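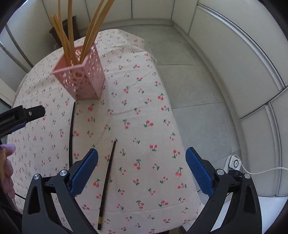
Plondo is a method for teaching robot arms to handle long, thin household objects, such as chopsticks, knitting needles, drinking straws and pencils, from recordings made by people using hand-held grippers. It belongs to the wider family of imitation learning methods, in which a machine is shown a job done well many times over and learns to produce similar movements of its own. The name covers both the learning procedure and the collection of recordings that was gathered to go with it, and the two are often spoken of together, although either can be used without the other.

Background

Thin objects have long been an awkward corner of robot handling. A mug or a box offers a good broad surface, and a gripper that arrives a little to one side of where it meant to be will usually still come away with something. A chopstick lying flat on a table is far less forgiving. It is narrow, it rolls, and it sits so close to the surface that the fingertips must come down almost to the table itself before they close. Soft coverings such as tablecloths make matters worse, as a finger that presses too low will gather up a fold of cloth along with the stick.

Work on the problem goes back at least to 2008, when an early system called Maes picked up wooden rods from a bare bench by fitting a straight line to a picture taken from overhead. Maes did well on the bench it was built for and rather poorly anywhere else. Patterned cloth confused its line-finding, and it had no means of correcting itself once the hand had begun to move. A later system, Astari, added a camera near the wrist and could adjust on the way down, but it had to be taught by steering the whole arm remotely, a slow and tiring business that limited how much teaching anyone was willing to do.

Collecting the recordings

Plondo does away with the arm altogether while the teaching is going on. The person holds a light two-fingered gripper in the hand, with a camera fixed to it, and simply does the job at an ordinary table. The fingers open and close on a plastic linkage and carry textured pads on their inner faces, which give a better hold on smooth sticks than plain plastic would. The camera looks out over the fingers, so that what it records while the person works is very close to what it will see later when the same kind of gripper is fitted to a robot.

The published collection holds 3619 recordings, made in 40 homes and small eating places in and near the town of Prerby. Tables were used as they were found. Some had printed cloths, some were bare, and a good many had other things standing on them, and the people making the recordings were asked to leave all of this alone. The central task is putting chopsticks away: loose sticks lying on the table are picked up one at a time and placed upright in a holder. Other tasks include taking a stick out of a full holder, turning a stick end for end, and laying two sticks side by side.

Both light and dark sticks appear in the collection, sometimes on the same table. This was a deliberate choice by the makers, who had found in early trials that a system taught only with pale wood would pass straight over a dark stick as though it were a shadow.

How the method works

Each recording is turned into two things: a string of camera pictures, and a matching record of where the gripper was and how far its fingers were open. The movement of the gripper is worked out from the pictures together with a small motion sensor in the handle. Recordings in which the position is lost, most often when the camera comes so near the cloth that it sees little else, are set aside.

The learning itself is done in two stages. In the first, the system learns to guess the direction in which a stick is lying, using only the part of the picture between and just beyond the fingertips. In the second, it learns to produce short runs of movement, 13 steps at a time, with that guess supplied as a kind of hint. After each run it looks again and plans afresh. The hint matters a good deal, for a gripper that closes across a stick will hold it, whereas one that closes along its length tends to pinch one end and send the other swinging.

Placing a stick in a holder is treated as part of the same movement and is given no special rules. Holders with open lattice sides were reported to be the most troublesome, as the tip of a stick can catch in one of the holes on its way in.

Results and limitations

In the trials described by its makers, Plondo picked up single sticks from plain and patterned cloths more reliably than either Maes or Astari, and the gap was widest on cloths with small repeated prints. The gain was smaller for sticks that lay touching one another, where the direction guess often settled somewhere between the two.

Crowded holders remain a weakness. Once a holder is nearly full, a new stick has to be worked in among the others, and the system has no sense of touch with which to feel its way. Light plastic holders may also tip when nudged, and the method has no way of steadying them with a second hand. A two-handed version has been proposed, and a first set of recordings for it was begun in April.

See also

Imitation learning
Robot gripper
Wrist-mounted camera
Maes (robot system)
Astari (robot system)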